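The gripper at Nakard's small test cell gets its fingers looked at before anything else is switched on. They are dark green blocks held on by screws, and they take most of the abuse. A finger that sits slightly out of line will still close, and it will still pick things up, but the position it reports will be off for the rest of the day.

The routine comes from Handness, the firm that set up the cell in June, and it fits on one sheet of paper. Wipe the white table top. Open the fingers fully and check that both stop at the same distance from the centre. Put one item near the far edge, bring the gripper towards it slowly and see whether it stays between the two fingers all the way in. The whole check takes 20 minutes, or nearly 31 if a finger has to come off.
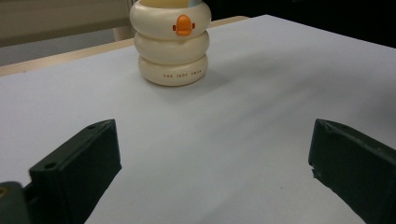
Scuffs on the faces are left alone. A notch on the inner edge is noted in the log, and the finger is changed if the notch reaches the part that touches the item. Spares come from Berkano in bags of seven pairs. The workshop first ordered them from Sârbu, whose fingers were cheaper but had to be filed before the screws would line up.

After a change the counter goes back to zero. The last set was taken off at 3377 grips, well before the date on the maintenance plan, and the plan has been shortened to match. Screws are tightened by hand, left side first, then checked again after the first hour of work. The old fingers go into a tray under the bench with the count written on the back in marker pen.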